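Sokano Grappling Open

The Sokano Grappling Open is an amateur submission grappling tournament held every July in the lakeside town of Sokano. It is one of the liveliest events on the regional calendar, loved for its fast matches, its noisy crowd and a bracket that regularly throws beginners in with seasoned competitors.

History
The tournament grew out of a Thursday night open mat at the Siven gym, where 80 grapplers signed up for the first edition. Word spread quickly, and within a few seasons the event had moved to Sutherland Hall, which seats 1447. The most recent edition drew 354 entrants and a crowd of 1232, a wonderful turnout for a contest with no prize money.

Format
Matches last six minutes and are won by submission. If neither athlete taps, the pair go to overtime – a tense, thrilling stretch in which each starts in turn from back control, and the quickest escape wins. Strikes and slams are banned. Heel hooks are allowed only in the advanced division.

Competitors are grouped by weight and experience, but the famous Dasura Cup is open to all sizes. It closes the evening, and lighter entrants have taken it four times, including a memorable run in which a first-year flyweight won three straight matches by triangle choke.

Coverage
Early editions were filmed from a single balcony. The finals are now streamed live with commentary, and full replays go up the next morning.
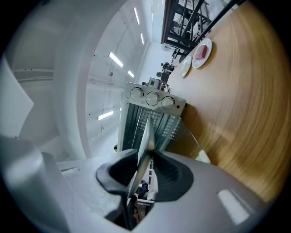
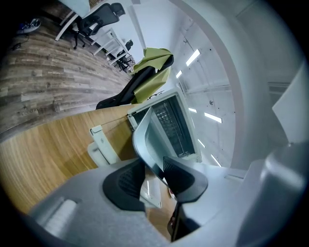
A portable electric heater (first picture) and a silver laptop (second picture).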